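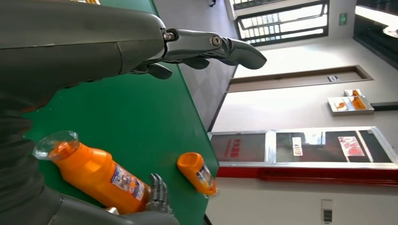 Both hands at the green table, big orange bottle and the little orange cup

benchrat6
We got the Zitus arms at Wotbridge in December and my job is totally different now! I used to handle more than 700 bottles a shift, now I mostly babysit (and walk, a lot).

hinojosa_nights
Different how, better? Our crew lost a whole shift over it.

benchrat6
Ouch. Same headcount here so far, but yeah, my wrists are way happier.

andelfan
Wrists, sure. I'd still miss the table talk.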